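Budivthorpe care label word list, README

v2, still rough. Plain text list of wash and care wording copied off clothing labels, plus what each one means in everyday English. Started at the Budivthorpe swap shop, grew from there.

What's in it
labels.csv: 204 rows, one per wording
symbols.csv: 40 rows, the little tub / iron / triangle signs in words
skipped.txt: stuff too faded to read

Columns: id, wording, language, fiber, plain_meaning, source. Source is Unetti, Morsy or Zorkska, depending which shop the label came from. Blank = forgot to write it down, sorry.
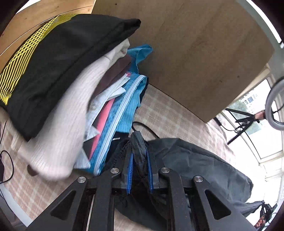

Can I use the list for washing advice?
Treat it as a glossary only, and go by the label sewn in the garment if the two disagree.

Language counts
English 139 rows. Rest is mixed, mostly French and Italian. Accents got mangled in v1, fixed now I think. Open as UTF-8 or they'll break agian.

Fiber column: lower case, "cotton" not "100% Cotton". Percentages go in wording exactly as printed. Blends get a slash, cotton/wool.

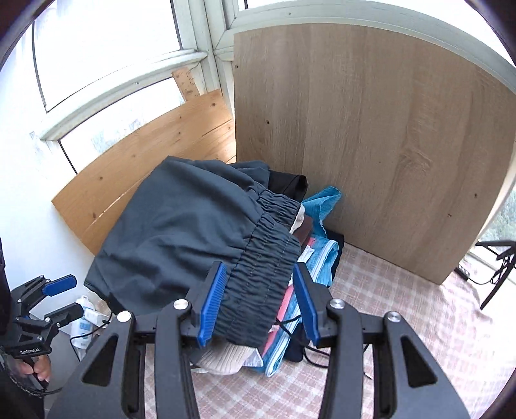
Slash order follows the label, biggest share first normaly. Don't sort it alphabetically, v1 did that and it made a mess of the wool rows.

Known problems
"Dry flat" is in there twice, ids 12 and 87
Morsy rows have trailing spaces
no baby wear yet

To do: merge duplicates, redo Zorkska before August.

License: use it however, a mention is nice.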